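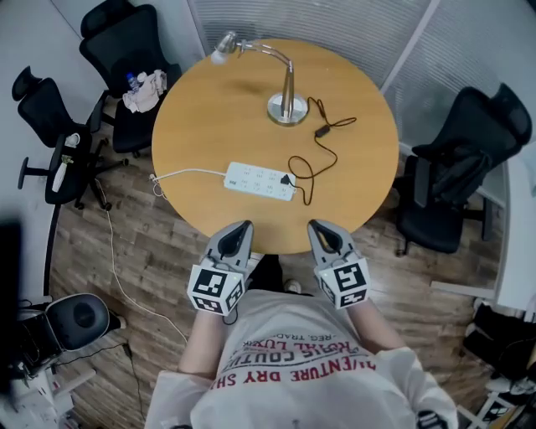
Rainer Reinholz wrote to me after my last column to say that a shop has no duty to fix what it sells, and that anyone who wants a thing repaired can pay for it like he does. He added that cheap goods are a gift to people without much money.

I take the second point seriously. I furnished my first apartment in Stitthorpe with the cheapest things I could find, and I was glad to have them. But I bought the same kind of reading lamp three times in 2 years. Each time the switch failed, and each time the base had no screws, so there was no way in without breaking it. The part I needed costs less than a cup of coffee.

On the first point I think he is wrong. If a company seals a product shut, it has made a choice for the buyer, and the buyer should know about it before paying. I would like a plain line on the box: can this be opened, and are parts sold for it? The rule wouldn't ban anything. Rainer could still buy whatever he likes.

Jeferson Barbosa runs the repair counter on Gavalas Street and keeps a ledger. Last year 3,617 items came across his counter. He turned away 49 toasters in August alone — all of them glued. He charges nothing to look, so that was unpaid time, and most of those toasters went into the bin by his door.

Stores already print the wattage, the weight and a 90-day return policy on the box. They have room for one more line. I plan to raise it at the Stikine consumer forum in the spring, and Rainer has said he will come and argue the other side.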